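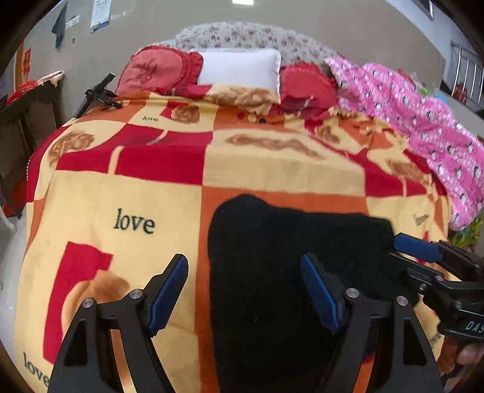 집안일 로봇, 자주 묻는 질문

이모마인(Imomine) 편집실에 들어오는 문의를 모아 답한 페이지입니다. 같은 질문이 계속 오기에 아예 적어 두었습니다. 8월에 한 번 고쳤고, 고친 부분은 대부분 "곧"이라는 단어를 지운 것입니다.

그래서 로봇이 빨래를 개 줍니까?

갭니다. 조건이 붙습니다. 수건처럼 네모난 것, 한 장씩 펼쳐서 건네준 것, 조명이 고른 곳에 있는 것은 제법 잘 갭니다. 건조기에서 막 꺼낸 빨래 더미를 침대에 쏟아 놓고 "부탁해" 하고 나가시려는 거라면 아직 이릅니다. 저희가 써 본 기계 중에 그 상태에서 끝까지 혼자 해낸 것은 없습니다.

사람은 5초면 하는데 뭐가 그렇게 어렵다는 건가요?

천은 모양이 없습니다. 컵은 어디서 봐도 컵이고 손잡이는 늘 붙은 자리에 붙어 있습니다. 티셔츠는 던질 때마다 다른 물건이 됩니다. 소매가 몸통 밑으로 들어가 있으면 기계는 우선 소매가 있는지부터 고민해야 하고, 들어 올리면 모양이 또 바뀌니 고민을 처음부터 다시 합니다. 양말은 더합니다. 뒤집힌 양말 한 짝을 두고 한참을 들었다 놨다 하는 시연을 본 적이 있는데, 솔직한 시연이라 호감이 갔습니다.

검은 옷이 특히 문제라는 말은 사실입니까?

사실에 가깝습니다. 검은 천은 주름과 모서리의 명암 차이가 작아서 카메라로 어디가 끝이고 어디가 접힌 곳인지 가려내기가 까다롭습니다. 게다가 보풀 있는 원단은 윤곽이 흐릿합니다. 저희 편집실 직원의 옷장은 대체로 검은색이라 이 문제에 남다른 관심이 있습니다.

트라두스(Tradus) 빨래 접는 장을 사도 될까요?

수건과 반팔만 입고 사는 분이라면 권합니다. 저희는 빨래 319장을 넣어 봤고 그중 50장이 걸리거나 뭉친 채로 나왔습니다. 걸린 것은 후드 티, 끈 달린 바지, 침대 매트리스 커버 순으로 많았습니다. 매트리스 커버는 설명서에서도 넣지 말라고 하니 기계 탓만 할 수는 없지만, 저희 쪽에서 보면 매트리스 커버야말로 누가 좀 대신 개 줬으면 하는 물건입니다. 옷을 한 장씩 집게에 물려 주는 일은 사람 몫입니다. 설명서는 그걸 "간편한 투입"이라고 부릅니다.

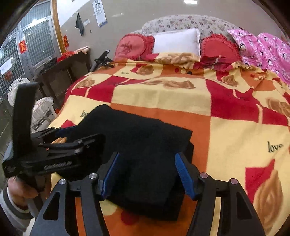 집게 두 개로 천을 접을 수 있습니까?

손가락이 다섯 개 다 필요하지는 않습니다. 요즘 쓰는 집게는 대개 마주 보는 두 손가락에 미끄럼을 막는 패드를 댄 형태이고, 양쪽에서 하나씩 맡으면 접기에 필요한 동작은 웬만큼 나옵니다. 곤란한 것은 힘과 자리입니다. 사진의 파란 패드 사이에서 검은 천이 우글우글 뭉친 것을 보시면 감이 올 겁니다. 두툼하게 접힌 뭉치는 통째로 집으면 잡히기는 하는데, 맨 윗장 한 겹만 집어야 할 때는 이야기가 달라집니다. 사람은 손끝으로 비벼서 한 겹인지 두 겹인지 압니다. 두 손가락 집게는 그 비비는 동작부터가 서툽니다. 바닥이 플리스 담요라면 담요까지 같이 집을 수도 있고요. 장미 무늬에 "love"까지 박혀 있는 담요라면 카메라가 볼거리도 많습니다.

연구실 영상에서는 잘만 하던데요.

영상 구석의 배속 표시를 먼저 찾아보십시오. 다음으로 책상 색을 보십시오. 단색에 아무것도 없는 책상이면 그 책상까지가 기술입니다. 마지막으로 같은 옷이 몇 번 나오는지 보십시오. 회색 티셔츠 한 장이 영상 내내 주연을 맡는 경우가 있습니다. 그렇다고 속임수라는 뜻은 아닙니다. 어느 분야나 잘 나온 것을 골라 올립니다. 저희도 이 페이지에 실패한 된장찌개 사진은 올리지 않습니다.

침대 정리는요?

빨래보다 쉬울 것 같지만 물건이 큽니다. 이불 한쪽을 당기면 반대쪽이 따라오고, 베개를 치워야 이불을 펴는데 베개를 둘 데가 침대뿐입니다. 장식 쿠션이 있는 집은 난도가 한 단계 오릅니다. 하트 모양에 프릴까지 달린 쿠션을 어느 방향으로 놓아야 "정리된" 것인지는 같이 사는 사람끼리도 합의가 안 되는 사안이라, 기계에 먼저 묻는 것은 순서가 아닌 듯합니다.

설거지는 식기세척기가 이미 하지 않습니까?

합니다. 집안일 자동화에서 제일 성공한 기계가 식기세척기와 세탁기입니다. 둘 다 팔이 없습니다. 남은 일은 그릇을 넣고 빼는 일인데, 미하일리디스(Michailidis)의 주방용 팔이 바로 그걸 노린 제품입니다. 접시는 잘 꺼냅니다. 겹쳐 놓은 밥공기와 물 고인 컵에서는 느려지고, 수저통 앞에서는 멈춰서 앱으로 알림을 보냅니다. 알림을 받고 주방에 가면 어차피 제가 하게 됩니다.

공장에서는 로봇이 다 한다는데 집은 왜 안 되나요?

공장은 로봇에게 맞춰 지은 곳이고 댁은 그렇지 않습니다. 공장에서는 부품이 늘 같은 방향으로 놓여 오고, 바닥에 충전 케이블이 굴러다니지 않습니다. 그런 공장에서도 봉제와 포장처럼 흐물거리는 것을 다루는 공정에는 사람이 많이 남아 있습니다.

그로디브게이트(Grodivgate) 물류창고에 견학을 갔을 때 자동화 라인이 하루에 상자 2,000개를 넘긴다는 설명을 들었습니다. 상자는 근사하게 넘어갔습니다. 비닐봉투에 든 의류는 옆 라인에서 사람이 옮기고 있었습니다. 안내하는 분께 저쪽은 언제 바뀌느냐고 여쭸더니 커피를 권하시더군요.

로봇청소기는 쓸 만합니까?

씁니다. 다만 청소기를 돌리기 전에 바닥을 치우는 새로운 집안일이 생깁니다. 술 달린 의자 커버가 바닥까지 내려오는 집은 커버부터 걷어 올리십시오.

사람이 원격으로 조종하는 제품도 있다던데, 그것도 로봇입니까?

판매 페이지에서는 그렇게 부릅니다. 빨래는 어쨌든 개어집니다. 다만 모르는 분이 제 속옷을 함께 보고 계신다는 점은 가족과 상의해 보실 만합니다. 계약서에서 "운영자 지원"이나 "전문가 모드" 같은 항목을 찾아보시고, 영상 보관 기간이 적혀 있는지도 확인하십시오. 기간이 안 적혀 있으면 저희는 그 제품의 구매를 권하지 않습니다.

지금 돈을 쓴다면 어디에 쓰는 게 좋습니까?

건조기가 없으면 건조기입니다. 건조기가 있으면 큰 바구니를 식구 수대로 사서 각자 자기 옷을 가져가게 하십시오. 저희 설문에 응한 독자 700명에게 가장 귀찮은 집안일을 물었을 때도 개기보다 "갠 것을 제자리에 넣기"가 위에 있었습니다. 서랍을 열고 옷을 넣고 서랍을 닫아 주는 가정용 기계는, 저희가 시험대에 올려 본 것이 아직 하나도 없습니다.

그럼 언제쯤 됩니까?

연도를 적어 달라는 분이 많은데 적지 않겠습니다. 예전 판에는 적어 두었다가 그해가 지나서 지웠습니다. 수건은 지금도 되고, 셔츠는 기다려 볼 만하고, 고무줄 들어간 매트리스 커버는 저희도 못 갭니다. 둘둘 말아서 장 안쪽에 밀어 넣고 문을 닫습니다.

업체인데 제품을 보내면 시험해 주나요?

해 드립니다. 시험용 빨래는 저희 것을 씁니다. 다림질해서 보내 주시는 견본 수건은 고맙게 받아 욕실에서 쓰고 있습니다. 결과는 미리 보여 드리지 않으며, 제품은 시험이 끝나면 착불로 반송합니다. 사람 키보다 큰 기계는 보내기 전에 꼭 연락 주십시오. 승강기가 작습니다.

이 웹사이트는 이용 환경 개선을 위해 쿠키를 사용합니다. 계속 이용하시면 쿠키 사용에 동의하는 것으로 간주됩니다. 동의 | 설정 변경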